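**Plurnau water utility to change disinfectant in April**

The Plurnau water utility will switch its secondary disinfectant from free chlorine to monochloramine in April, following a review of byproduct levels at the far ends of its distribution network. The change applies to all customers served by the Lundgren treatment plant. Households on private wells are not affected.

Secondary disinfectant is the dose added to finished water as it leaves the plant. It keeps bacteria from regrowing in the pipes. Free chlorine works quickly but reacts with natural organic matter left in the water, and those reactions produce trihalomethanes. Monochloramine is a weaker disinfectant that decays more slowly and forms far lower amounts of the same compounds.

Levels in Plurnau have stayed within the permitted limit, according to the utility. Samples from the two longest dead-end mains, both on the east side, came close to it late last summer, when raw water from the reservoir was warm and high in dissolved organic carbon. Water in those mains can be up to 6 days old by the time it reaches a tap.

"We could have flushed those lines more often and stayed legal," said Ruba Issa, who heads water quality at the utility. "That uses a lot of treated water, and the summer peaks are getting longer."

Ammonia will be dosed downstream of the existing chlorine contact tank, so primary disinfection at the plant stays as it is. The dosing skid was supplied by Clamoto and has been running on a side stream since the fall. Operators will hold the chlorine-to-ammonia ratio slightly below the point at which dichloramine begins to form, a compound associated with taste and odor complaints.

The main operating risk is nitrification, in which bacteria feed on free ammonia and use up the residual. It tends to begin in storage tanks with poor mixing. The utility has fitted mixers in both elevated tanks and will test for nitrite at 70 points in the network, with the tank outlets sampled most often. If nitrite rises above the action level, the affected zone will be isolated and flushed, and the plant may return to free chlorine for a short period.

Lead and copper were also studied. A change of disinfectant can alter the mineral scale inside old service lines, and the utility's records list 158 lines of lead or unknown material. Hartmut Nolte, a corrosion engineer retained for the review, ran pipe loops with sections dug up from the older streets near the rail yard. He reported no sustained rise in dissolved lead with the current orthophosphate dose and recommended that the dose be left unchanged through the first year. Homes on the listed lines will be sent sample bottles before and after the switch.

Kidney dialysis centers must remove chloramine from their feed water, as it can damage red blood cells if it enters the bloodstream through the dialysis membrane. The regional clinic has added a second carbon tank in series and will test between the tanks before each patient shift. Patients who dialyze at home are being contacted by their care teams.

Owners of fish, reptiles and amphibians also need to act. Chloramine does not leave water that is simply left standing overnight. A conditioner labeled for chloramine, or a suitably sized carbon filter, is required. The same applies to ponds topped up from a hose.

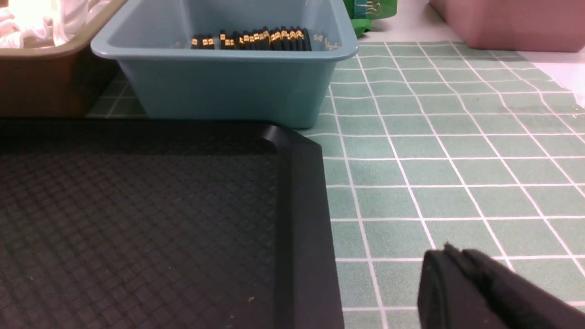

Is the water safe to drink and cook with after the switch?

Drinking, cooking, bathing and watering plants can all go on as before, for adults and children alike. The digestive process breaks monochloramine down before it reaches the bloodstream.

Boiling is not a practical way to remove it. Customers who want to reduce the taste can use a carbon filter, though contact time matters and small pitcher filters vary. Home brewers and bakers who already treat their water for chlorine should check that the product also covers chloramine.

Some customers may notice a milder smell at the tap. Brief discoloration is possible in the first weeks while crews flush the mains, and running the cold tap until it clears is sufficient. Flushing will take place at night, street by street, beginning at the Lundgren plant and moving outward.

Test results will be posted monthly on the utility's website.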